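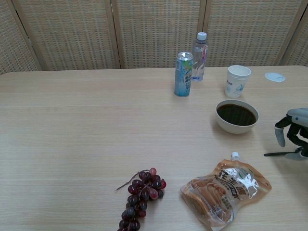

4 min read

I'd been wanting to talk to Yeshi Gebremichael ever since a friend told me she'd furnished the whole front room of Kadstead, her little tea and coffee place, without buying one new thing. So I went over on a gray afternoon in January, shook out my umbrella, and within two minutes she had me feeling the underside of a table.

"Go on, run your hand along it," she said. "Smooth, right? You should have felt it when it came in. My cousin Mitiku and I sanded that thing for days."

The tables are all pale, light wood with a very fine grain, and I'd assumed they were a set. They aren't! Yeshi bought them one at a time from three different sellers and kept working on the tops until they looked like relatives. "Cousins, maybe," she said. "Don't look at the legs."

What I really wanted to ask about was the divider. It's a folding one, tan woven panels a bit like rattan, held in light wooden strips, and it does a lot for the room. You sit down with it behind you and the whole place gets quieter (or it feels that way, I didn't have any way of testing it). She got it from Máté Kiss, who was closing up an office over on Panasiuk Street and wanted it gone by the end of the week.

"He said fifty bucks, and then he said forty if I could carry it down the stairs myself," Yeshi told me. "I could not carry it down the stairs myself. Mitiku could. So, forty."

I asked whether she'd thought about a real wall instead, and she laughed at me. She had gotten one quote, for $3,305, and that was before paint. The divider folds flat when she has a big group in, and on slow days she opens it right up and makes a corner for people who want to read.

"I move it constantly," she said. "My regulars come in and stand there a second working out where their seat went. Lowri Pritchard, she's here almost every day, she told me it's like visiting a different café each time. I decided to take that as a compliment."

We got onto drinks after that, mostly because there were so many of them out. Yeshi has an unusual rule, and it's a big part of why I like the place: you can bring your own. Buy one thing from her and she doesn't care what else you put on the table. People turn up with a bottle of water, or a tall can of something from the Asian grocery two doors down, and she'll happily ask them what it tastes like.

"Why would I fight over a can?" she said. "If somebody's going to sit here all afternoon, I'd like them comfortable. And I've found some great stuff that way. I can't read half the labels, I just go by the color. Light blue has been very good to me."

She does have opinions about cups, though. The paper ones she uses have a faint blue flower pattern, very soft, and she went through a long back and forth with a supplier called Clivix to get them. The first batch came out so dark she gave them all to her sister's school fair. The white bowls are another story. Yeshi grew up with coffee served in small cups without handles, and when she opened she started pouring black coffee into plain white ceramic bowls for anybody who asked.

"You hold it in both hands," she said, and showed me. "You can't scroll on your phone. You can't do anything except drink your coffee. Some people hate it! Corey Sutcliffe tried it once and asked me for a mug before he'd even picked it up. That's fine, I have mugs."

I asked her if she fills them that full on purpose.

"Yes. My grandmother would say a half-full bowl is for a guest you want to leave."

She owns 28 of the bowls at the moment. It was 29 until the week before I came, and she'd rather not discuss it.

There's very little else on the tables, and I'd wondered about that, too. No flowers, no sugar jars, no little menus in plastic stands. Yeshi tried all of it in the first year and kept finding it shoved to one side, so one night she put everything in a box and waited to see if anyone would complain. One person asked about the sugar. It's at the counter now.

Before I left I asked what she'd change next, and she pointed at the lights, then the floor, then the door, which sticks. "The door first," she said. "Mitiku says he'll do it. He's been saying it since summer."

I had the bowl, by the way. I spilled a little on the first sip and Yeshi had a cloth there before I could apologize.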